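Visit report: the Lahlou workshop and club night, August

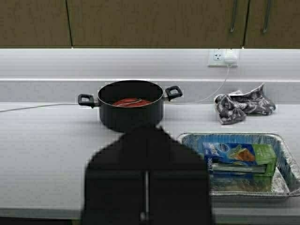 Black two-handled pot on the white countertop.

The Friday session at Lahlou opened at 6:30 p.m. with the workshop tour, ahead of play. Kieran Buckley runs the production side and took the visitors through in two groups. The company makes table soccer figures, bases and cloths for the flick game, and rents the hall next door to the local club.

Bases come first in the process. They are turned in batches, weighed, and sorted into three bins by tolerance. Anything outside the third bin is reground. The current league base is the Kestex, a low-profile model with a flat underside and a slightly narrower rim than the one it replaced in 2020. Buckley had both versions on the bench. The older base spins more on a side flick and stops shorter. The Kestex runs straighter, and most of the defenders in our club have moved to it. I still prefer the old one for the two wide positions.

Polishing is done by hand with a dry cloth and then a silicone-free compound. Buckley was firm about silicone, which he said leaves a film on the cloth that affects everyone who plays on it afterward. The compound is sold under the name Skillent. I bought one tin. It goes on thin and needs a full night before use.

The cloth room was of more interest to those of us who look after our own tables. Lahlou mounts its cloths on a rigid board and stretches them lengthwise first, then across, with the clamps left on overnight. Our practice has been the reverse order, and that probably explains the ridge we get near the halfway line on table 4. The markings are printed before mounting, so the penalty areas have to be checked again after stretching. One board on the rack had been rejected for a curved goal line. I could not see the curve until a straightedge was laid on it.

Play started at 8 p.m. The format was a short Swiss with 33 entries, halves of ten minutes, and no extra time. Trilok Nautiyal won it without conceding in his last two matches. His final against Buckley finished 1–0, from a shot taken just inside the line early in the second half. Buckley hit the post once and had a late appeal for a back turned down – correctly, in my view, as the ball had already come off the attacking figure. I won one, drew two and lost two.

Lighting in the hall is good over the first two rows and poor at the rear wall. Players drawn there should expect a shadow across the left corner. Parking is at the back of the building.

The next event on the same tables is the Staltimance Cup. Entries go through the club, and spare goalkeepers with the long rod are allowed if shown to the referee before the first match. Replacement bases can be ordered from the workshop under part number 2528, in sets of ten plus one spare.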